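Print this page | E-mail this page

Who Pays for the Sunset? A Look at Wedding Packages in Lallelden

Project report, Introduction to Event and Hospitality Management
Submitted 2018-04-19

Why I picked this topic

Couples who get married away from home mostly buy a package. They pick a place from a website, pick a level (the names are usually metals or flowers), pay a deposit and fly in a few days before. I wanted to find out what is in a package, what is left out, and whether the couple would be worse off doing the booking themselves. I chose Lallelden because it is a small lake resort with a short list of sellers, and because my aunt got married there and is still annoyed about the chairs.

I should say that I went into this doubtful. I have tried to be fair, but I don't think the reading I did changed my mind very much.

What I did

I compared the packages offered by three sellers: Mikkelsen, a family-run planner with an office by the ferry landing; Postby, a travel agency that sells weddings as an add-on to its hotel rooms; and Lilon, which works only through its website and has no office in town that I could find. I read their public price pages and their terms, and I wrote to each of them with the same questions. Mikkelsen answered in full. Postby sent a brochure. Lilon sent an automatic reply thanking me for sharing my special day, and then a discount code.

I also talked with my aunt and with a couple she met there. That is a tiny group and they all like to complain, so I have used what they said for background only.

What is in the package

The basic offer is nearly the same everywhere. There is a person to perform the ceremony, a spot by the water, a bouquet, a short photo session and something to drink afterward. Mikkelsen's smallest package is $1,000. Postby's looks a good deal cheaper until you see that it only applies with a hotel stay. Lilon gives a "from" price, and I was never able to build a wedding on their order page that came out at the "from" price. Choosing any Saturday raised it. So did choosing any time after lunch.

All three describe the spot by the water as "private." The shore at Lallelden is public. Mikkelsen says so in its terms, in plain language, and tells couples that walkers may pass by. The other two don't mention it. I think a couple that reads "private" and finds a family eating sandwiches behind the arch has a right to be upset, even if the family has every right to be there.

The license is another weak spot. The sellers say they "assist with paperwork," which sounds like they handle it. In Mikkelsen's case it means a checklist and a phone call. Postby's brochure has one sentence on it, telling couples to contact the local office. I couldn't find any explanation from Lilon at all. A ceremony without a license is a nice party, and I would put this at the top of the page instead of the bottom.

The extras

This is where I think the money is made. Chairs for guests are an extra at all three. Postby charges $200 for a "guest comfort set," and I had to ask twice before the brochure people told me that meant folding chairs and a sunshade. Lilon has a "romance upgrade" for $250. It includes petals, a second bouquet and "atmosphere." I asked what atmosphere was. That was one of the questions that got me the discount code.

Extra photo time is sold in blocks, and the pictures themselves are not always included. With one seller you pay for the photographer's time and then again for the files. It is in the terms, but pretty far down, after a section on parking.

Rain plans

The weather in April is unreliable, and April is when the low-season prices apply, so I expected the sellers to have a lot to say about rain. Mikkelsen has a covered porch and includes it. Postby offers "an indoor alternative subject to availability," and the hotel decides on the day whether there is any availability. Lilon's terms say the couple may move the ceremony to another time that same day at no cost. That doesn't help much if it rains all day, and it doesn't help the guests who have a boat to catch.
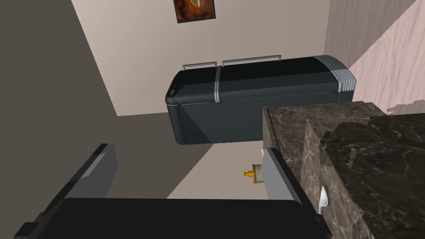
A seller could argue that nobody controls the weather, and that is true. But they do control what they promise about it. Every one of the websites I read shows only clear evenings, and a couple booking from far away has little else to go on.

Would it be cheaper to do it yourself?

I tried to price the same small wedding by booking each part separately. The flowers and the officiant were easy. The photographer was harder, as the ones in town mostly work through the planners and a couple of them would not quote me a price directly. My total came in a little under Mikkelsen's and well under what Postby and Lilon would cost once the chairs and so on are added. However, I did not count my own time, and I wasn't really getting married, which probably made me more relaxed about it.

For a couple who can't visit first, I would say Mikkelsen's package is worth the difference. I am less convinced by the other two.

Problems with this report

Three sellers is not a market. Prices were taken from websites and may change by summer. Lilon may have better answers than the ones I got, and I would be glad to hear them. I also could not check any of the customer reviews. Most of Lilon's read as if they were written by the same cheerful person, but I have no proof of that and did not use them.

If I did this again, I would ask to see a real final bill from each seller. Nearly everything that bothered me was in the gap between the price on the page and the amount a couple ends up paying, and a website doesn't show you that. I would also like to know how many couples ask for a refund, and how many get one. Mikkelsen told me it was "rare." I forgot to ask which part was rare.

Print this page | E-mail this page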